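Minutes of the Speech and Debate Club, August planning meeting

Called to order at 3:20 p.m. in the library annex. Officers, the coach and the assistant coach present. Minutes of the June meeting approved with one correction: the spring banquet was held at Drollon Hall, not in the cafeteria.

**Budget.** The club account stands at $798 after the summer camp deposit was returned. Entry fees for the Umitberg Invitational come out of this. The bus is paid by the athletics office again this year.

**Events.** The club will enter 6 events this season. Congress is back after a year off — more than two members asked for it at sign-ups. Radio speaking is dropped for now.

**Umitberg Invitational.** Entries close at noon on the last school day of the month. We must bring two judges. The coach will judge, and a parent has offered to be the second. Judge training is online and has to be done before entries close.

**Extemp topics.** The first practice set covers trade, water rights and automation in factories and repair shops. Article folders are to be shared by the next meeting. Novices may use the folders but must write their own outlines.

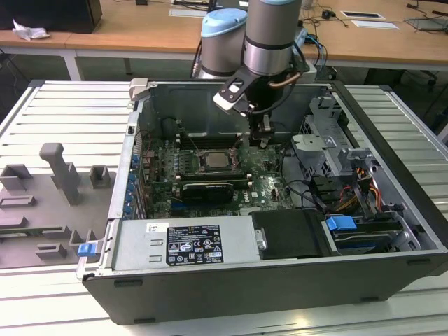
*Automation topic: robot arm over an open desktop computer.*

**Practice schedule.** Speech events stay in the annex. Congress moves to the choir room, which has to be clear by 5:00 p.m. A motion to add a second weekly practice for novices passed, with two opposed. It will be reviewed after Umitberg.

**Scrimmage.** Stiltov High has asked for a joint scrimmage in Congress and extemp. Agreed in principle. The captain will write back with possible dates and ask how many rooms they have.

**Scripts.** Duo teams need their scripts approved before blocking starts. The cutting from *Lūse* runs long and goes back to the team to be shortened.

**Other business.** Timers need new batteries. Club shirts held over — no quote yet.

Adjourned at 4:15 p.m.

Submitted by the club secretary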